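4.2 Sorting habits and the price of being tidy

Much of the literature on household clutter assumes that people would sort their things if only they had enough boxes. Our diaries gave this idea little comfort. Of the 242 households in Weltavdale that returned a diary, 24 owned a full set of Plodell drawer units, and these homes spent more minutes per week looking for small objects than the homes with none. Maruyama, who had bought a set himself, asked that the figures be checked. They were checked.

Albers has argued that a heap is a filing system with one folder. The owner knows where the thing is, within limits, and pays for it at search time instead of at storage time. Harms calls this "deferred tidying," a term our participants liked so much that several began using it on their spouses. Buttons, screws and toy bricks were the usual contents of such heaps (Figure 2).

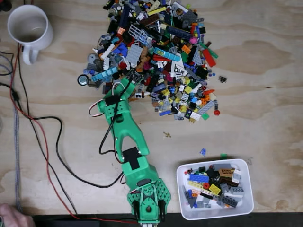

Figure 2. Mixed LEGO pieces in a loose pile on a tabletop.

Adults asked to sort a heap nearly always began with color, gave up somewhere in the grays, and started again by shape. Children began by building something. We coded this as "off task" in the first round and, after a long Tuesday meeting, as "other." Section 4.3 takes up the question of lids.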